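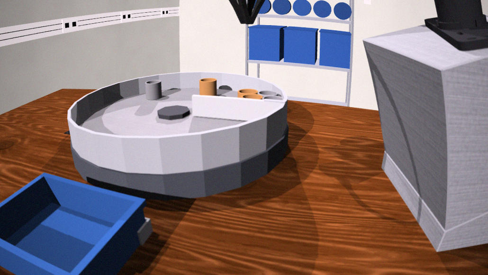
Grey and orange, side by side in the white-rimmed container.

July 29, 2025

We have been in the Wornton house for 7 weeks now and the kitchen still has no proper worktop. I said I would write about the move once things had settled down, but they haven't, so I may as well do it now.

The removal firm was Bridar. They quoted for 300 cubic feet more than we needed, and I only noticed because I had kept the paper from the last move. They changed it without any fuss and the final bill was £2,054. I had put aside 2,000, so that was close enough. They arrived early, wrapped the piano well and lost one box of saucepan lids. The lids came back the week after.

The road outside is quieter than our old one, apart from the school run. We are at the Rutherford Lane end, next to the allotments. I have put my name down for a half plot and been told to ask again in August. Until then I have tomatoes in pots by the back door, and they are doing well enough -- the slugs have left them alone so far.

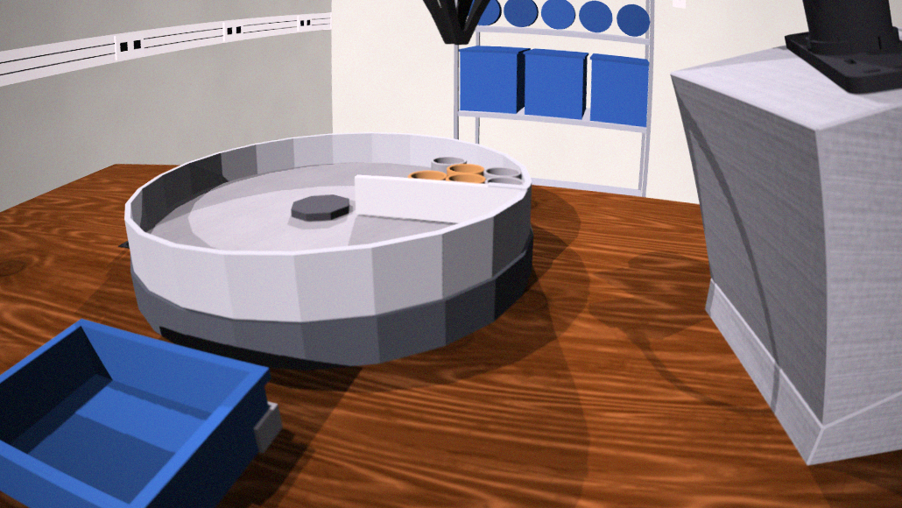 Round tray with a white divider, on a wood-grain table.

The boiler is the main worry. It came with a thick manual and no service record. It cuts out if the hot tap and the shower are on together, so we take turns. The man who looked at it thought it had a few winters left. I would like that in writing.

Broadband took two visits. Fluria sent the first engineer to the wrong end of the lane, and he rang to say our house did not exist. The second one found it and was finished before lunch. The signal is good downstairs and poor in the back bedroom, where my desk is, so I am typing this on the stairs.

Still to do: the bathroom blind, the side gate and the loose step on the landing. The worktop is due next month. We are managing with a board across two cupboards -- it wobbles when you cut bread.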